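The Green Table

My aunt Gudrun Wegener moved to Pomer with two suitcases, a clock that would not keep time and a folding table, and if you asked her which of the three she would save from a fire she would look at you as though you had asked which of her feet she liked better. She had bought the table at Kröger, the hardware store by the ferry landing, with the first money she earned in this country. It cost 34, and she told the price to everyone, always a little proudly, as if they might want to buy one too.

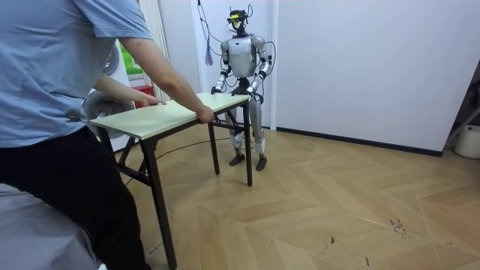 Two hands on the table.

I ate my birthday cake off that table every May until I was grown. It went to the beach, it went to weddings, and once it went to a funeral, where it held up a ham so large that my uncle stood beside it the whole afternoon with one knee pressed against the leg, just in case. When people came to supper Aunt Gudrun would open it at the end of the proper table, a little lower than the rest, and that was where she sat herself, with her chin not very far above the gravy, perfectly happy.

Then there was the summer she decided to write down her recipes. She said she had 100 of them, and I, being fourteen and fond of arguing, said she had soup and the other soup. We sat out on the porch with a notebook between us and the wind coming up from the water, and she talked and I wrote. By September we had 47, and a good many of those were really stories about people who had once eaten something.

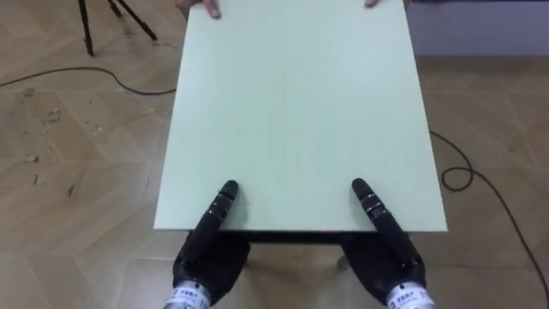
Photo: Imke Rathjen / Batesora

"Put down that Skostport had no butter that winter," she would say, and I would ask how much flour, and she would wave her hand and say enough, child, enough, and then what the baker's wife had said to the priest. I still have the notebook. You could not bake a single thing from it, but I have read it more often than any other book I own.

She died in her own bed, quite old, with the clock beside her saying twenty past four, as it had for years. My cousins took the china and were very polite about it. I carried the table down to the car myself, and halfway down the stairs I had to stop and sit on a step with it across my knees - it was so much lighter than I remembered.
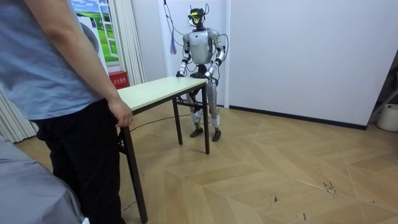 Batesora Fiction Club

It lives in my kitchen now, at the end of the proper table, a little lower than the rest. My daughter asked last week why I always take that seat when there are better chairs, and I said the gravy was closer. She thought about this for a while. Then she got up, pushed her own chair around to my side, and asked me to pass the bread.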